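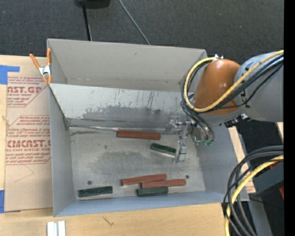

Gray metal bin on the table, red and green bars still in it

Community Help > Workshop & Garage > Storage and Sorting

How do I clean up a worn sheet-metal bin, and should I line it?

Asked Tuesday, October 17, 2023

Hi all! I've fallen pretty hard for this big open-topped metal bin and I want to treat it right. It lives on a wooden table in our shared workshop in Markcombe, and we use it for sorting bar stock: reddish-brown bars and dark green bars, all mixed up, which get picked out by color and go off to two separate shelves. It's such a satisfying shape for the job. The back has a tall plain panel, then a slope comes down to a flat floor, and everything you toss at the slope ends up down where you can reach it.

It has had a hard life, though. The sloping panel has a wide dark gray stain over the lower half and a lot of thin streaks and scratches above that. The floor has a darker worn patch in the middle, plus specks. There are also two small round holes in the floor, one toward the left and one toward the right, and I have no idea if they were for bolts or for draining something.

What I'd love to know:

Can I get the stain off without making the metal look worse? I tried a damp rag and dish soap in September and got nowhere.

Do I need to fill the holes? We also want to sort small washers in it someday, and I can picture them vanishing.

Is a liner a good idea? I like the sound of the bars sliding down, but the rest of the building may not. We run through 400 bars on a busy day.

I don't know what the metal is. A magnet sticks to it, if that helps. Budget is small, patience is large. Thanks so much!

3 answers

Answer 1 (marked as helpful, 26 votes)

What a great bin! I had one very much like it in Dostinthorpe for years and I still miss it, so take this as coming from a fan.

Magnet sticks, so you're most likely dealing with steel, either bare or with a zinc coating. Find out which before you scrub. Look at a spot that never gets rubbed, like up high on the back panel. If you see a faint crystal or flake pattern, it's galvanized and you should go easy. Some galvanized sheet doesn't show the pattern at all, so if you're unsure just treat it as coated.

For the stain, start with mineral spirits on a cotton rag with the door open, no flames or heaters nearby, and gloves on. Bars come with oil on them, the oil picks up grit, and the whole mess gets pressed into the metal a little more every day. Dish soap won't shift old stuff like that. Give it ten minutes under a damp rag, wipe, repeat. Lay the used rags out flat outdoors to dry, don't ball them up in the trash.

If there's still a dark area after three rounds, I'd stop there. At that point it's probably wear in the surface and the only way to remove it is to remove metal. You could go over it with a gray abrasive pad, light pressure, strokes running up and down the slope so your marks go the same way as the old streaks. It blends in really nicely! But on a coated bin you'd be rubbing off the part that keeps rust away, and for a working bin I wouldn't bother.

Skip vinegar, skip anything with bleach, skip steel wool (bits of it stay behind and rust, ask me how I know).

Afterward a thin coat of paste wax on the slope, buffed well. Bars slide on it like a dream. I redo mine every couple of months.

Holes: leave them open while it's only bars. For washers, push-in rubber hole plugs are cheap and pop right out again. Measure the hole first, and get the thickness of the sheet too if you can, the plugs are sold by both.

Comment from the asker: Checked the top of the back panel and there IS a faint flake pattern. Going easy! Mineral spirits this weekend. Thank you, this is wonderful.

Comment: You can test the wax on a small strip first. We use Gestau bars at work and some of the green ones left a bit of color on fresh wax.

Answer 2 (9 votes)

Only answering the liner part. Yes on the floor, no on the slope.

A rubber mat on the slope will grab the bars and they'll stop halfway, then you're reaching up and pulling them down by hand all day. On the floor, a thin ribbed mat makes a huge difference to the noise. Cut it a little short so that it stops before the seam where the slope meets the floor. If it butts up tight there, the edge curls and bars catch under it. I made a paper pattern first because the sides of these bins aren't always straight up and down.

Pick a light color if you can find one. Dark green bars on black rubber are hard to spot, and the reddish ones aren't much better in the evening. Mine is pale tan.

Another thing that helped with noise was a piece of felt under the bin, between it and the tabletop. It saves the wood too, and a metal edge will chew up a nice table fast.

Also I weighed a full load once, out of curiosity, and a single bar of ours came to 900 grams. If yours are anything like that, think about what the table can hold before you fill the bin up.

Answer 3 (0 votes)

just paint it. hammered gray spray, two coats, looks new. we did all the bins at Chan that way

Comment: Paint on the slope will scrape off pretty quickly with bars sliding down it, and then you have paint flakes in with your parts. Fine for the outside walls.

Comment: ok yeah ours only hold gloves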